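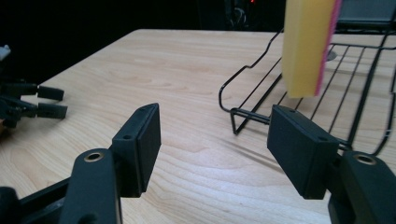 Hard wax oil fails in a different way from varnish, and most of the bad advice about it comes from treating the two as the same thing. Varnish sits on the surface and peels when it goes. Oil sits mostly in the top layer of the fibres and wears thin where hands and plates go, so the repair is local and you can do it without stripping the whole top. Pale timber makes the wear harder to find. On a light top with a beige grain and faint darker streaks running through it, a thin patch looks much like the figure of the wood, and I check by putting a lamp low at one end and looking along the surface.

I have been using Firetti matt on the kitchen table for three winters. Before that it was Kilano, which went on more easily but yellowed by the window. Rizwan Gilani still prefers it and thinks my yellowing was old stock. He may be right. I didn't keep the tin.

Method, for a patch repair. Wash with a weak soap solution and leave overnight. Sand with 240 grit, with the grain, going well past the worn area and easing off the pressure towards the outside. Vacuum, then wipe with a cloth barely damp with white spirit. Apply the oil with a white pad, very thin. Wait 15 minutes and buff off everything that will come off. If the pad still drags, keep buffing. A second coat goes on the next day, again very thin.

I tried going finer on the sanding, up to 800, after reading a long thread on the subject. The surface felt better for a week and took up less oil, and the first hot mug left a ring. 240 is fine enough for a table people eat at.

Curing is the part that gets rushed. The tin says the surface can be used after a day. In a cold kitchen in February I would leave it a fortnight before putting a wet cloth on it. Mei Calloway runs a heater in her workshop and gets away with less.

Rags: lay them flat outside until stiff, or put them in a tin of water with a lid. Oily rags left in a heap can heat up and catch fire.

I have a 40 ml sample of the Pruitt oil to try on the underside next. It has a hardener in a separate bottle, so it all has to be used once mixed.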